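**Bench technician, desktop teardown and parts recovery (part-time, fixed term)**

Neltis takes in retired office desktops, sorts their components and passes working parts on to the Citoda repair program. We have 3 openings at the Palacios workshop, starting in May.

The intake for this term is 500 desktop towers of mixed age and make. Each one is opened, recorded, stripped to the bare case and signed off by the technician who opened it. Most of the work is done standing, with the tower laid flat on the bench and the side panel off.
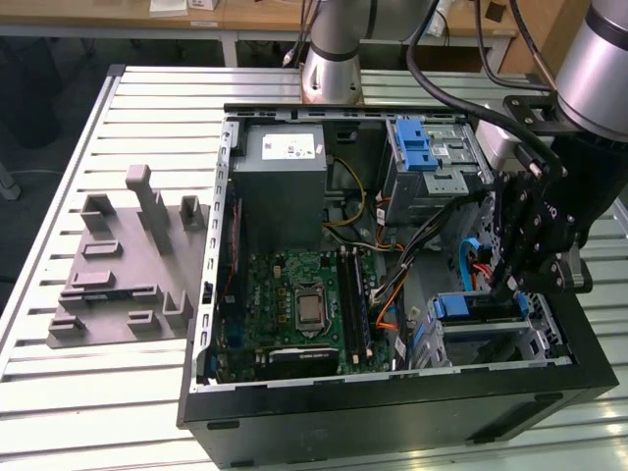

A standard teardown follows a fixed order. Drives come out first and go into the locked bin for erasure. Data and power cables are then unplugged at both ends, checked for damaged connectors and coiled by type. Memory, graphics card and processor follow, each into its own antistatic bag with the intake number written on the bag. The power supply is removed whole and is never opened on our premises. The motherboard comes out last.

Duties:

- Log the model and serial number of each tower in Volidis, our stock system
- Remove and label parts in the order given on the job sheet
- Release plastic latches and drive carriers without breaking them; carriers are reused
- Sort screws by thread
- Set aside any part with scorch marks, bent pins or swollen capacitors

Required:

- Experience taking apart and rebuilding desktop computers, paid or unpaid
- Safe handling of parts sensitive to static
- Legible handwriting
- Ability to lift 40 pounds

Experience with older drive bays and riveted cages is useful. Certificates are not required.

Shifts are 4 hours, mornings or afternoons. Wrist straps, gloves and hand tools are supplied. Applicants who pass the first review will be asked to strip and rebuild one tower at the workshop, which is paid at the normal shift rate.

Send a one-page summary of your experience and your preferred shift to the Neltis workshop office, reference 62. Applications close 24 February 2019.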